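Plukel Archive Shelving, Model 1348

The Plukel 1348 is a freestanding steel shelving unit for records rooms, libraries and council storage areas. It is supplied by Predier in grey or white. 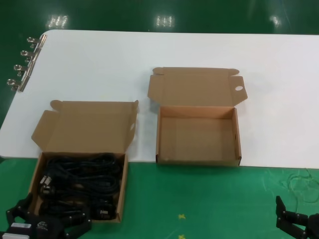

Height: 2000 mm
Shelf capacity: 82 kg, evenly loaded
Finish: powder coat

Shelves may be set at any level without tools. Units taller than they are deep must be fixed to a wall, and brackets are included for this purpose. Corner and double-sided versions are listed under the Cropper range.

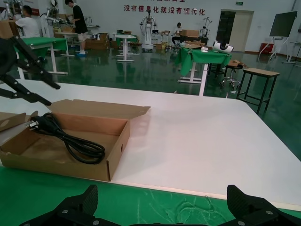 Orders are sent from the Clornedano warehouse. Replacement feet and shelf clips are sold separately under part number 2938. Customers should quote the colour when ordering.
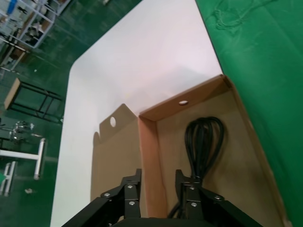 Page last updated: February

Enquiries about bulk orders or site measurement should be directed to Leanne Inskip, Customer Services. The warehouse counter is closed on Saturday.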